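Home / Seating / Armchairs / Lestivora Padded Armchair

Lestivora Padded Armchair, Pink
$208
In stock. Ships flat in one box.
Page updated February 2025

I'll start with a confession: I didn't want to stock a pink chair. I sell mostly desks, shelving and plain office seating, and when Marisol Cisneros (she does my buying, and she's been right a lot more than I have) put the Lestivora on the order sheet, I crossed it out. She wrote it back in. We went a couple of rounds like that and then I sat in one, and well, now it has its own page and I'm writing it myself.

It's a proper armchair with a tall back, quilted all over, with thick rounded arms and a squashy seat. It looks like something from a bedroom or a reading corner, but it does really well in a shared workspace. A room full of mesh backs and white tables can feel like a waiting room after a while, and one soft thing in the middle changes that a lot.

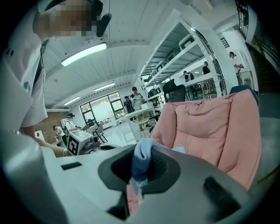 The Lestivora in an open workspace, with office chairs behind it.

The color

Everybody asks about this first, so let's get it out of the way. The maker calls it "pink" and leaves it at that. I'd say it's a dusty, salmony sort of coral. Under ceiling lights it reads softer, and near a big window it warms up. It is NOT bubblegum. If you were hoping for bubblegum I'm sorry, and I'd look at the Tonus stool instead, which comes in a pink so loud I keep it in the back of the store.

It goes nicely with gray floors, white shelving and brick. It also goes with navy, which I didn't expect at all. I had a customer put two of them on a green rug and send me a very happy email, so don't let me talk you out of anything!

I do have fabric swatches. They're free, they come in a regular envelope, and you should get one before you order if you're matching it to a sofa. Screens lie about pink more than they lie about any other color I sell.

Sitting in it

The back is stitched in horizontal channels, and you can feel them a little when you lean back, in a good way - sort of like a quilted jacket. It's tall enough that I can rest my shoulders on it properly, and I'm not a short person. My head goes over the top if I sit up very straight, so if you need a headrest this isn't the one.

The arms are basically pillows. They're fat and round and they give when you put your elbow down, and then they spring back. What they won't do is hold your coffee. Please don't balance a mug on the arm. I've had to say this to grown adults in my own store, including Kieran Kinsella, who handles our deliveries and who owes me for one seat cover.

The seat is 18 inches off the floor. I find that comfortable for reading, phone calls, or having a chat with somebody across a low table. It's not a desk chair and I won't sell it to you as one. You could work in it with a laptop on your knees for an hour or so, and after that your neck will tell you about it.

How firm is it? Softer than our Daneshvar, firmer than a sofa. When it first comes out of the box the seat feels stiff and a bit proud in the middle. Give it a week of regular sitting. Mine took a little longer, but mine was in the showroom in December, when hardly anyone came in.

Throws, blankets and the pile that ends up on the seat

I'm putting this in because it's how people use the chair in real life, and I've yet to see a product page own up to it. An armchair in a busy room becomes the place where soft stuff lands. Scarves, a blanket, the T-shirt that's not dirty enough for the wash. The seat on this one is roomy with an arm on each side, so a pile stays put and doesn't slither off onto the floor.

I've come to like it as a folding spot, too. You can drop a heap of cloths on the seat, stand in front, and pull them out one by one. It's a lot less bending than doing it off the floor. Pale colors look lovely on it, by the way. I'm partial to light blue or cream against that coral, and if you want a throw to leave on it full time I'd go for one of those before I'd go for gray. 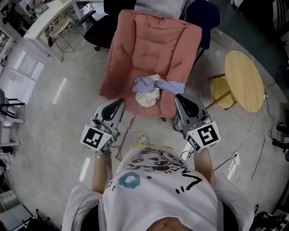 One thing to watch for is zippers and Velcro. The stitching in the quilting is neat and sits fairly deep, but Velcro will grab at just about any upholstery if you drag it across, so lift things off the seat when you can. I've had a bag strap leave a small fuzzy patch on the arm of our floor model. It brushed out mostly. You'd have to know where to look.

What it's made of

The cover is polyester over foam, with extra filling in the arms. The frame inside is wood. I took the bottom lining off one to have a look (my own, not one I then sold) and the joints were glued and screwed, and nothing rattled. I wouldn't call it heirloom furniture and at this price I don't think anyone's expecting that. It's solid, it doesn't creak, and nobody on my staff has managed to tip it, though it's been tried.

The cover doesn't come off. I know, I know. I asked the maker about a zip-off version and they said maybe, which in my experience means no.

Cleaning

Vacuum it with the soft brush, going along the channels. Crumbs get into the seam between the seat and the arms, same as in every armchair ever made, and the skinny nozzle sorts that out.

For spills, blot with a clean white cloth and cool water and leave it to dry on its own. No hair dryer. If it's something oily, use a little dish soap in the water and go gently, working from the outside of the spot in. I've used the Stesuvel upholstery foam on mine twice and the color stayed even, but test it at the back near the bottom first anyway.

Keep it out of strong direct sun if you can. A bright room is fine! I just wouldn't shove it right up against a south-facing window and leave it there all summer, as pinks do fade.

Putting it together

The back arrives separate from the seat and arms. You slide it down onto the brackets, do up the bolts underneath, and that's it. The wrench is in the box, in a little bag that's taped inside the lid, and people throw that bag away all the time, so check before you flatten the cardboard. I can do one alone. It's easier with somebody to hold the back steady while you're lying on the floor hunting for the holes.

Leave all the bolts loose till they're all in, then tighten. If you tighten the first side fully the other side won't line up and you'll think you got a bad one. You didn't.

It also comes out of the box looking squashed and sorry for itself, with creases across the back. Punch up the arms, leave it overnight, and most of that drops out. I ran a steamer over the stubborn ones on ours, held well away from the fabric.

The short version

Color: pink (dusty coral)
Back: tall, quilted, horizontal channels
Arms: thick, rounded, padded
Seat height: 18 inches
Cover: polyester, fixed
Frame: wood
Assembly: yes, wrench included
Guarantee: five years on the frame, two on the cover and filling
Price: $208 each

Questions I get a lot

Can I get it in another color? Not from me right now. There's a gray, and Marisol and I are arguing about it. I think gray would sell and she thinks I have enough gray.

Will it fit through my door? Almost certainly in the box, yes. Once it's built it's bulky, mostly on account of the arms, so build it in the room where it's going to live.

Is it okay with pets? My sister's cat sleeps on hers every day and hasn't clawed it. I can't make promises on behalf of your cat. Pale hair does show up less on it than dark hair.

Do you sell it as a pair? Just put two in your cart. There's no discount for a pair, but they go out on the same delivery so you only pay shipping once.

Can I come and sit in it? Please do. It's near the front, past the shelving, and there's usually something draped over it. Just move that to the next chair.

Delivery and returns

Orders go out within five working days. Kieran does the local drops himself and he'll carry the box up one flight of stairs if you ask him nicely. Anything farther away goes by carrier to your door.

If you don't get along with it, you have 30 days to send it back, built or not. Keep the box for that long if you've got somewhere to put it. For swatches, send me your mailing address through the contact form and write "pink swatch" in the subject line, and I'll get one in the mail to you.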